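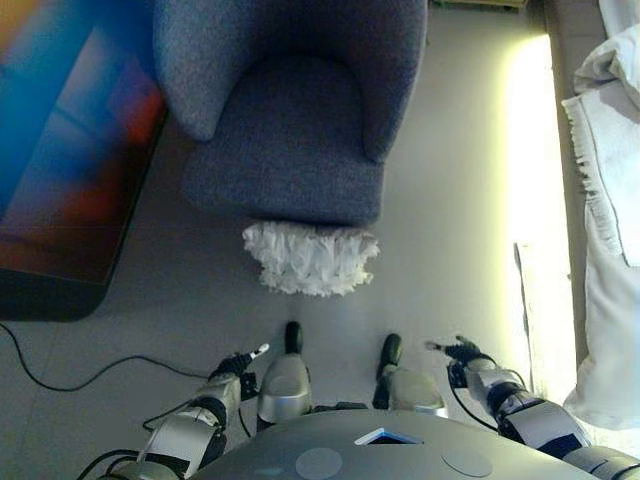

Notebook, December, afternoon session
Kurthorpe student robotics project, bedroom task
Entry by Guilan Feng
4 min read
Print | E-mail

Start 1:40 pm. Jinlong on the operator station, me on logging and the stop button. Goal for the session: get a usable baseline for the fringed blanket before we touch the fold planner again. The towel results from November don't carry over and we should stop quoting them in the report.

Setup

Room layout as per the Zhong task sheet: bed on the right of the robot's start pose, armchair ahead, rug to the left. Start pose re-taught after last week's head camera remount. Extrinsics checked against the board before the first trial and again at the end. No drift worth recording.

Wrist cameras and joint states logged at 200 Hz and 30 Hz respectively in the old config. Wrong way around, obviously; Flalla accepted it without complaint and then dropped every second wrist image. Fixed in the config file, committed. Anyone holding a local copy should pull before running anything.

Cable on the floor to the left of the robot still needs to be taped or rerouted. Acceptable while the base is stationary. Not acceptable for the walking portion of the task.

Procedure

1. Operator moves both arms to the ready pose, grippers open.
2. Approach the blanket edge with one gripper, other arm held back.
3. Close on the edge at the reduced grip setting. Hold two seconds.
4. Lift to the marked height, hold, lower, release.
5. Second person scores the trial on the sheet before looking at the log.

Item 5 was skipped on the first few trials. Those are flagged in the spreadsheet and should be left out of any comparison.

Results

17 trials scored. Held through the full lift: 8. The remainder split between slipping off during the lift and closing on fringe only. Fringe-only grasps all look good to the gripper: current rises, fingers stop short of fully closed, state goes to HOLDING. Then the strands pull through and the state stays at HOLDING for most of a second afterwards. The Stemen driver has a debounce on that flag which we have never changed from the default. Jinlong thinks the debounce is the whole problem. I think it hides the problem but does not cause it, as the grasp point was already wrong by then.

Run 207 is the one to look at. The gripper came down where the cloth had rolled over on itself and took a thick fold instead of a single edge. It counts as a hold under the current wording of the sheet. It would be useless as the start of a fold. Wrist view at contact, with the pale blue stripe running along the top of the roll:

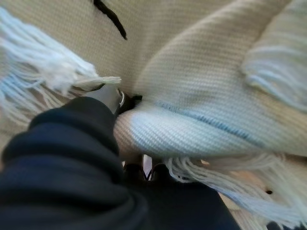

Perception notes

The edge detector was tuned on a plain hem. On this blanket it treats the outer ends of the tassels as the edge, which puts the target too far out. Offsetting inward by a fixed distance helps where the tassels hang straight and makes things worse where they fan out.

The stripe is a better cue than the fringe. Low contrast against cream, but continuous enough to fit a curve to, and it gives the direction of the fold as well. Tried a quick threshold in the blue channel on saved images. Picks up bluish highlights on the fringe too, so it needs a shape constraint. Half a day's work.

Depth from the wrist camera is poor once the gripper is near the cloth. We knew this.

Decisions

Single-layer grasp to become a separate column on the score sheet. A hold on a bunched fold gets recorded but not counted.

Debounce to be shortened on a branch, same blanket, same starting arrangement, nothing else changed. Jinlong to do this.

Grip setting stays where it is until the branch has been tested. No adjusting it mid-session, including by me.

Open items

- Cable routing (either of us)
- Stripe fit, offline only (GF)
- Debounce branch (JK)
- Rewrite section 3 of the progress report without the towel numbers (GF)
- Ask whether the competition blanket will be fringed. The rules say "a household throw" and leave it at that.

Shut down 4:25 pm. Arms parked, batteries on charge, logs copied to the shared drive under the December folder.

Print this entry | E-mail this entry

Recent entries
Head camera remount and new start pose
Towel folding, final numbers
Flalla config: what each field does
Stemen driver, list of known faults
Notes from the Zhong rules briefing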